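Keeping the kitchen cell honest at Vornum

Thu 15 October

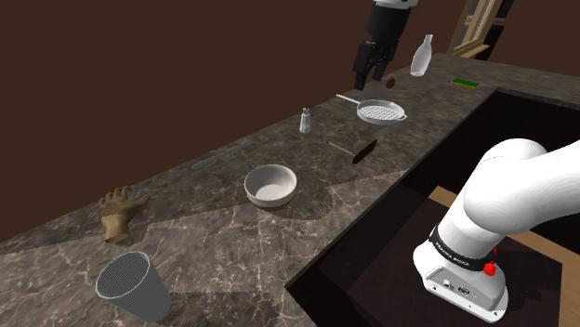

The technician who looks after the kitchen cell at Vornum has two copies of it. One is on a bench downstairs, the other in the simulator, and most of the job is making them agree. "If the base is off by 2 millimeters in one of them, every reach to the pan is off too," she says.

So mornings start with the base. Bolts first, then the cable at the back, then the gripper -- open, close, open. She runs the same moves in sim and compares the joint readings. Takes 15 minutes on a good day.

The fingers wear fastest. She swaps the pads every 1,000 grasps, sooner if the bottle starts to slip. "People wait untill something drops. Don't."

Worst week? July. A new mounting plate from Starken came in slightly thicker than the old one and no one updated the model. "The sim arm was fine. The real one kept stopping short of the counter. I blamed the motors for two days." The plate thickness now goes in the log, along with whoever changed it.

She would like a better brake test. The one they have, written by Luretti, does 16 poses and skips the low ones over the counter. "Thats where we work all day," she says. A longer version is on her list, after the cable clips.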